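The Sudley Bus

I was 21 the winter I rented the room over Ertürk's, and I had one pair of good shoes and a plan. The plan was to get on the early bus to Sudley every morning until somebody at the paper hired me. I'd met the editor once, at a wedding, and she'd said come by sometime, and I took that a lot more seriously than she meant it.

The bus was the number 36 and it left from outside the bakery at ten to six. Same people every day. Mekdes Dinsa sat up front with her knitting and her big thermos, and behind her there was a man in a green hat who slept with his mouth open all the way to Tatlow, and then me, and then at the very back Lurdes Vieira with a suitcase.

Always the suitcase! It was a brown one with a strap around it, and she held it on her lap even when the whole bus was empty. She got off at Tatlow, at the stop by the river where there was nothing but a fence and a phone booth, and in the evening she got back on at the same stop with the same suitcase. She was over 70, I'd guess, and very neat, with her hair pinned up.

I decided this was my story. I had a notebook with a page for her and everything. I had her down as a smuggler for a while (of what, I never settled on), and then as a widow carrying her husband around, which I'm ashamed of now. Mekdes caught me writing one morning and said, without looking up from her needles, "You could ask her, you know."

I didn't want to ask her. Asking felt like cheating.

Then in March the river came up. It rained for days and the driver stopped at the top of the hill before Tatlow and said that was as far as he was going, he'd turn around in the farm gate and anybody who wanted to walk could walk. Lurdes got up. I got up too – I don't know why, I had no business in Tatlow and the good shoes were on my feet.

"You'll ruin those," she said. It was the first thing she ever said to me.

I offered to carry the suitcase. She looked at me for a good long while with the rain coming off the brim of her hood, and then she handed it over, and it weighed nothing. I mean it. I nearly threw it over the fence, I'd braced so hard.

We went down the hill with the water running past us in the ditch. She told me that her sister Catarina had left from that stop the year they were both grown, after a fight about their mother's house, and had taken the good suitcase and left Lurdes the bad one with the strap. Catarina had said she'd be back on the bus when Lurdes was ready to say sorry. "And I was ready by lunchtime," Lurdes said. "But I didn't have her address."

"So you come and wait for her?"

"Oh, no. She's dead, dear. I clean for the lady at the mill."

"Then what's the suitcase for?"

She seemed surprised at me. "My apron," she said. "And my sandwich."

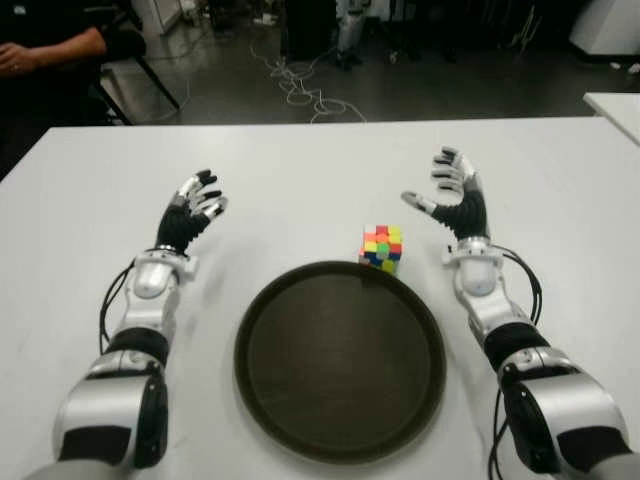
Simão told me later that I'd gotten the whole thing wrong, that there never was any fight and Catarina Meireles had married a dentist and sent a card every Christmas, and that Lurdes told a different story to anyone who carried the bag for her. He'd had the one about the ship. Mekdes had one with a priest in it, and she wouldn't repeat it on a bus.

I wrote it up anyway, the sister and the hill and the apron. The shoes dried out stiff as boards on Ertürk's oven and I wore them to the paper with two pairs of socks. The editor didn't remember the wedding. She read my page standing up, with her coat on, and asked whether any of it was true.

"The sandwich," I said.

She gave me the farm prices to type, mornings only. So I kept on with the bus, and when we got to Tatlow I'd get up and carry the suitcase down the steps for Lurdes and hand it to her on the curb. The driver would grumble at me for holding him up. She told me the one about the ship in pieces, a bit each morning, and we'd just gotten as far as the storm when the man in the green hat woke up and asked her to start over.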